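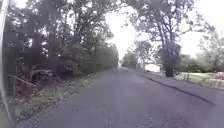 12th November
By Kiyoshi Okabe

The Kudo is an outdoor path-following robot built by Osell and used on the Rurkberg circuit. It keeps to a paved way by comparing camera pictures with a stored route. This article covers the setting up and upkeep of its forward camera.

Mounting

The camera sits behind a curved part of the body, and a strip of that body shows at the left of most pictures. The strip is masked in the settings file. Mask width is reset after any work on the housing – a shifted mask hides part of the verge.

Most asphalt on the circuit has no painted lines, so the route program, Flidivo, steers by the border between paving and grass.

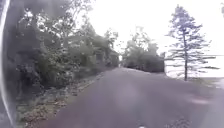
Exposure

A pale sky over dark trees tends to wash out the upper half of the picture. The meter is therefore set to read the lower half only. Shutter time is fixed at 2,000 microseconds, and gain is left free.
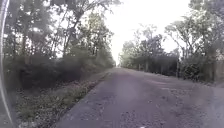 Straight stretch between trees, with a dirt shoulder on the right.

Where the edge of the paving fades into dirt, Flidivo gives more weight to the opposite side.

Upkeep

The lens cover is wiped before each run and replaced after 303 hours. Its four screws are tightened in a cross pattern. A full alignment takes 30 minutes and has been due every June since the housing was redesigned. Stored routes hold more than 113 reference pictures, and those with strong glare are deleted by hand.

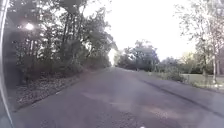
Okabe's interval for the lens cover is too long, according to one reader, who found fine scratches well before it was due and would halve it on leaf-covered routes. The same reader prefers a fixed gain, set at the start of each run.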